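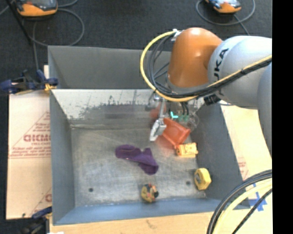

Bin picking kit from Indetard: what the package includes and how the trial works

Several readers asked after the spring issue whether there is a way to try mixed-item bin picking without buying a full cell. Indetard now offers a kit for this, sold and supported in our region through Hesgate. We spent part of June with it at the Abu Hammour workshop. This item covers what you get, what you have to supply yourself, and where we had trouble.

The kit is for people who already have an arm. It does not come with one. What you pay for is a two-finger gripper with its mounting plate, a cable set, the picking software (called Deletti), and a support plan. Hesgate will quote for an arm if you need one, but that is a separate order with its own delivery time.

What it does

Deletti takes items of different shapes out of a bin and puts them somewhere else. You do not have to give it drawings of the items. It looks for places where the fingers can close and ranks them, and the arm goes for the best one. If the grip fails, it marks that spot as poor and tries another. After a set number of failures it stops and asks for help. The default is 5, and you can change it on the settings page.

This makes it different from the older package Hesgate used to carry, which needed a model of every part. If you pick one part all day long, the older approach is still faster and you should stay with it. The new kit makes sense for returns, lost property, repair parts, sorting trials and other work where you can't say ahead of time what will be in the bin.

Choosing test items

The manual suggests starting with small cartons. We would start with worse things. A sock, a tape measure, a rigid plastic tray and a small block will teach you more in an hour than a bin full of cartons. Soft items fold when the fingers close, and the software has to guess how much will come up with them. A heavy, smooth item such as a tape measure needs to be gripped close to its middle or it swings. Clear or tinted plastic is hard because the edges are not easy to find, and shiny metal under it adds reflections.

Our results over a run of 60 picks were good on blocks and solid items. Most of the failures came from fabric lying flat and from anything resting against a wall of the bin. The fingers need room on both sides. When an item sits tight against the wall, Deletti will sometimes try to drag it toward the middle first. This works, but it is slow.

The bin

You can use almost any open bin that your arm can reach into without the wrist touching the rim. We have two pieces of advice.

Clamp it. A bin that moves even a little during a pick throws off the next one, and the software will not tell you the bin has moved. It will just start missing. Two clamps on the rim are enough for a metal bin of medium size.

Think about the surface. Bare metal takes scratches and reflects the room lights. Indetard sells a matte liner, and a sheet of dark rubber cut to size did the same job for us. If you want to work on bare metal, run the light calibration again whenever the lighting changes. It takes 10 minutes.

Cables

This was our main complaint. The supplied cable set is long enough, but the instructions give it half a page. Anything fastened to the outside of the arm needs enough slack to follow the wrist through a full turn, and not so much that a loop can catch on the rim of the bin. Move the arm slowly by hand through the lowest position in each corner before you run anything at speed. Check the fasteners again after the first day. We had to move one of ours twice.

Jihad Hourani of Hesgate told us that a longer cable guide is being written and will be sent to current customers. He also said that cable routing takes up more of his support calls than the software does.

Setup time

Plan on a full working day. Mounting the gripper is quick if your arm has a standard flange. Most of the day goes to calibration and to setting the walls of the bin in the software so the fingers stay clear of them. Set the safe distance from the walls larger than you think you need and bring it down later.

You will also need to do your own risk assessment. The kit does not include guarding, and the support plan does not cover it.

Price and trial

The trial costs 3000 and runs for one month. That covers the loan of the gripper, a software license and one support visit. If you buy at the end, the full amount comes off the price. If you return the kit, shipping back is at your expense. Damage to the finger tips is treated as normal wear, but damage to the gripper body is not, so read that page of the agreement before you sign.

The license is tied to one arm. Moving it to a second arm means a call to support, who made the change for us the same afternoon. There is no charge for the first move.

Who should try it

If you have an arm sitting idle for part of the week and a sorting job that is now done by hand, a month is long enough to find out whether the kit suits it. Bring your real items, including the awkward ones. Shops that need high speed should wait for the next release, which Indetard says will plan the next pick while the arm is still placing the last one.

To book a trial or see the kit working at Abu Hammour, contact Hesgate and ask for the Deletti trial form. Visits are in the mornings and need to be arranged ahead of time.

Last updated: June

Related items
Replacing worn finger tips on two-finger grippers
Bin liners compared: rubber, felt and foam
Deletti settings we changed in the first week
Reader question: can one arm serve two bins?
Hesgate support plans and what they cover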